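Search products Go All categories Search by part number

Teaching kits > Leader arms and hand guiding > Oltmont leader arm

Oltmont leader arm with Carnis recording software

The Oltmont is a small leader arm for teaching tabletop robots by remote control. The operator holds the handle and moves it, and the follower arm on the bench copies each joint. The trigger opens and closes the gripper. The session is stored as joint positions with matching video, ready to be played back or used for training.

It is sold as a single unit for one follower, or as a pair for two-armed work. The follower is not included. If you already own a Getix or Xie bench arm, the Oltmont will drive it without an adaptor. Other arms can be driven if they accept position commands over USB, but you will need to write the joint map yourself. A blank joint map and a worked one are in the Carnis folder.

What is in the box

Leader arm with trigger handle
Bench clamp, for tops up to 60 mm thick
Power supply with UK plug
USB cable, 3 m
Foot pedal with two switches
Carnis licence card
Printed set-up guide

Teaching by remote control

Clamp the leader where you can see the follower's gripper without leaning. Put both arms in the rest position shown in the guide, then press the left pedal to link them. The follower moves slowly for the first few seconds while it catches up with the leader, and after that it keeps pace. Press the right pedal to start a recording and again to stop it. Holding the right pedal down throws away the last recording, so a fumbled grasp can be dropped on the spot.

Joint positions are stored 100 times a second. The leader has 7 encoders, one of them on the trigger, and the readings are saved as they come, with no smoothing. Smoothing can be added later in Carnis if you want it.

Teaching by hand

Some tasks are easier to show by taking hold of the follower itself. Getix arms can be set to hand guiding from the Carnis menu. The motors then carry the weight of the arm and you push it where it should go. Keep the leader unlinked while you do this. The gripper has no trigger in this mode, so it is worked from the foot pedal: left to close, right to open. Your hands will be in the video, and if the recordings are for training a camera-based policy you will probably want remote control instead.

Hand guiding is not available on Xie arms.

Setting out a task

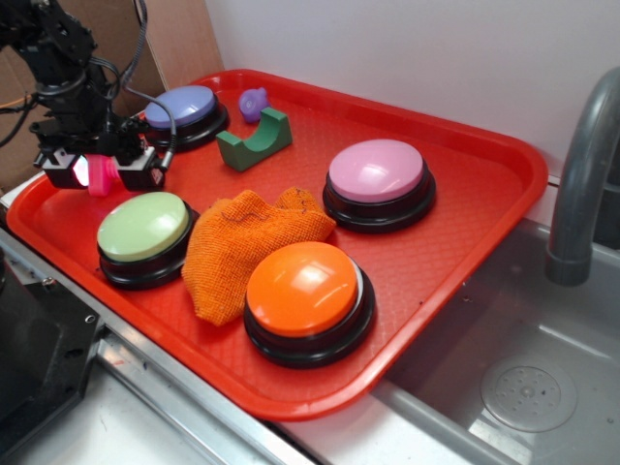
Remote teaching goes best when the objects are kept together inside an area the follower can reach from above. A rimmed tray does this well and can be lifted away when you change tasks. On the red one, four push buttons share the floor with a crumpled orange cloth, a green arched block and a small purple toy, and the gripper has a pink piece between its fingers low over the left side. Domed buttons are tall enough to knock with the wrist, so practise the approach a few times before you record. Check the cable loops on the arm as well, with the follower at full stretch in each direction.

Our applications engineer, Mohcine Gaber, suggests around 20 recordings of one task before changing the layout, then moving a few objects and starting again. Short recordings are easier to sort. Name the task in Carnis before the first one, as the name is written into every file.

Storage and export

A Carnis project holds up to 3,000 recordings. Larger sets can be split across projects and joined on export. Joint data is exported as CSV, video as MP4.

Care and spares

Wipe the handle with a damp cloth. Do not oil the joints. The trigger spring and the pedal are stocked as spares, and the encoders are replaced at our workshop. Run the zeroing routine in Carnis after the leader has been dropped or posted.

Availability

Single units are in stock. The next batch of pairs is due in September and can be reserved now. Please tell us which follower you have when you order.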